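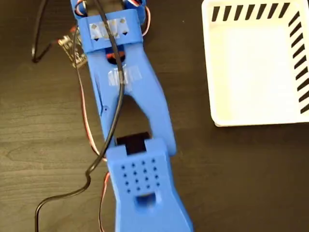
Mircea Toma:先别管模型了,数据里一半的示范起点都一样,训出来当然只会那一招。换十个网络也没用。

发表于 14:20 | 回复

favex_2:
起点不一样的也有啊,我后来故意挪过。1322条里面后面那批都是随机起点。问题是成功率还是卡在那儿,42个回合测下来,抓是能抓,放的时候老往托盘边上磕。

发表于 14:26 | 回复

Mircea Toma:
随机是怎么随机的?手随便一掰那种不算随机。人掰出来的姿势都差不多,你自己画个关节角分布看看就知道了

发表于 14:31 | 回复

老钱不吃香菜:
插一句,线。主臂上那根黑线从上面一路搭下来,到左边又甩到桌上绕一圈。这种走线我踩过坑,关节转大了线会拽,舵机读数跟着抖,示范里全是毛刺。建议先理线再录。

发表于 14:33 | 回复

favex_2:
透明胶带贴了两处,想着够了……毛刺我看过曲线,二号关节有一点,不算大。滤一下就行吧?

发表于 14:40 | 回复

老钱不吃香菜:
滤波治标。你滤完动作会滞后,回放的时候晚几帧,刚好就是磕托盘边的那几帧。扎带,每个连杆固定一个点,关节处留余量,别拉直

发表于 14:44 | 回复

Kumudini Thambiah:
不太同意楼上。滞后几帧在这种慢动作里看不出来的,我用的Satti那套脚本默认就带滤波,没出过这个毛病。我更怀疑是相机和动作的时间戳没对齐。楼主你录的时候图像和关节是同一个循环里读的吗

发表于 14:52 | 回复

favex_2:
不是……相机单独一个线程,取最新一帧。

发表于 14:55 | 回复

Kumudini Thambiah:
那就是了。先把这个修了再说别的。已经录的也不用扔,如果存了各自的时间戳可以重新对齐,没存就难办

发表于 14:57 | 回复

favex_2:
关节有,相机没存。。

发表于 14:58 | 回复

Mircea Toma:
那你这1322条基本得重录一部分了。挑200条干净的,起点分布铺开,比现在这堆强。

发表于 15:03 | 回复

Elmarie Zwane:
别急着让人重录吧,录过的都知道多费手。可以先拿现有数据试一下固定偏移,往前往后各挪几帧,分别训一个小的,看哪个磕得少。我在Sostmont那个项目上这么救回来过一批,虽然不完美。偏移如果是飘的就没救,但起码花一晚上就知道了。

发表于 15:10 | 回复

老钱不吃香菜:
这个可以试。线还是要理,我坚持

发表于 15:12 | 回复

favex_2:
行,今晚先跑偏移,挪-5到5。另外问一下,示范失败的那种你们删不删?就是第一下没抓住,第二下又抓起来的。我一直是删的。

发表于 15:19 | 回复

Mircea Toma:
删。混进去模型会学犹豫,在物体上方来回晃。

发表于 15:22 | 回复

Kumudini Thambiah:
我留。不留的话它一旦抓空就傻在那里,因为从来没见过抓空以后该干嘛。

发表于 15:24 | 回复

Mircea Toma:
那是你数据多。几百条的规模留这个就是噪声

发表于 15:27 | 回复

Elmarie Zwane:
折中:单独打标签,先不带着训,基线稳了再加进去对比。反正删了就找不回来了,硬盘又不贵。

发表于 15:30 | 回复

favex_2:
晚了,已经删了一堆,回收站都清了 [捂脸]
后面的都打标签。

发表于 15:34 | 回复

skullia丶:
路过问个小白问题,托盘白的会不会过曝?我之前用白盘子,灯一开盘底一片白,小东西的边都糊了,后来换灰的好多了

发表于 16:02 | 回复

favex_2:
曝光是锁死的,白天晚上都看过还行。不过窗帘没拉,下午会有一块光斑慢慢移过去,这算不算也是一种数据增强哈哈

发表于 16:08 | 回复

Mircea Toma:
不算。拉上。

发表于 16:09 | 回复

Kumudini Thambiah:
我倒觉得留一部分挺好,部署的时候你总不能要求用户拉窗帘

发表于 16:15 | 回复

favex_2:
偏移跑完了,来更新一下。往后挪3帧的最好,磕边少了不少,但没全消,偶尔还是来一下。0和-3的都差。所以时间戳确实有锅。线程那边改成同循环读了,存双时间戳,明天开始补录,起点我写了个脚本在工作区里撒点,不用手掰了。线也理了,扎带用光了,还差末端那一节没固定。

发表于 23:47 | 回复

老钱不吃香菜:
末端那节才是最要紧的啊!!别拿胶带糊弄,买包扎带再录

发表于 23:51 | 回复

Mircea Toma:
撒点脚本发一下,顺便把关节角分布图也贴出来

发表于 23:58 | 回复

favex_2:
图明天贴,脚本写得很丑,收拾一下再发

发表于 00:03 | 回复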